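Treststead Community Laundry to open its doors to the whole neighbourhood this May

MEDIA RELEASE
May 2018

Treststead Community Laundry is delighted to announce that, after a long winter of fundraising, plumbing and a great many cups of tea, its new wash house on Dijkstra Lane will open to everyone in the neighbourhood later this month.

The laundry began in a borrowed church hall with two second-hand machines and a clothes line strung across the car park. It now has 8 washers, a proper drying room and a folding bench long enough for a family's worth of sheets, and it expects to handle almost 1,000 loads in its first season.

"We've had people ringing us since Easter to ask when they can bring their doonas in, and I'm so pleased to finally have an answer for them," said Sheila Nuttall, the laundry's coordinator. "There'll be a kettle on and a comfy chair by the window — you're welcome to stay for the whole cycle and have a yarn."

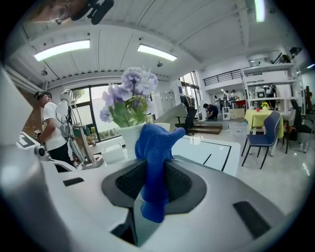
A soft blue cloth. Towels and face washers are free to wash on Tuesdays.

Anyone holding a concession card can wash and dry for no charge, and other visitors are asked to chip in what they can afford. Local firm Riltell has kindly covered the hot water bill for the first year, and 87 households have already put their names down for the pick-up and delivery run, which Baltazar Ibarra will organise from the Havavstead depot.

The opening morning includes a sausage sizzle, a stain removal workshop with Fenna Verstraete (bring your worst tablecloth!) and a mending table for kids and grown-ups alike.

Media enquiries: Zodwa Oosthuizen, Treststead Community Laundry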